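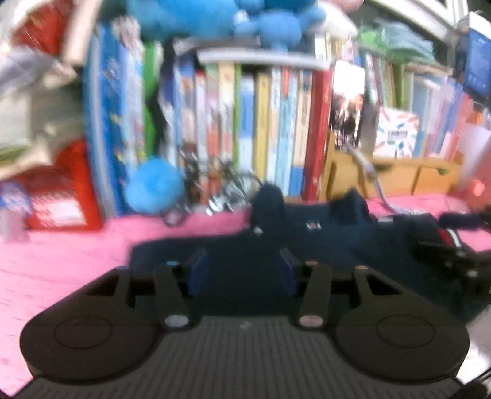

Left wrist view, navy item on the pink table, jaws open.

Search the archive Go Advanced

Re: [cludum-demos] Cloth episodes, pad color and start pose

Firdevs Canpolat wrote:
> The February batch has 1,851 episodes in the Dretis
> folder. My count from the capture log is 2,612. Is the
> difference all rejects? Also, do we still trim the
> approach, or leave it in for crumpled starts?

Not all rejects. 240 of them are rigid-object takes that Eren moved to the Skullow folder. The rest failed the pose check, mostly lost tracking when the operator turned the gripper too fast.

Leave the approach in. With a crumpled start the operator picks a fold while still moving, and the policy needs those frames. Trim only the idle part before first motion, and keep 20 frames ahead of it.

On the pads: dark blue against navy cloth gives poor contrast at the contact line. I would not relabel anything for that. Jaw width comes from the encoder, and the pink surface separates the cloth outline well enough.

Please don't tidy the shelf behind the table between sessions. Background variation is wanted in this set.

I'll rerun the count once the move is logged on both sides.

Archive last updated in February
Contact the list owner | Copyright Cludum | Back to top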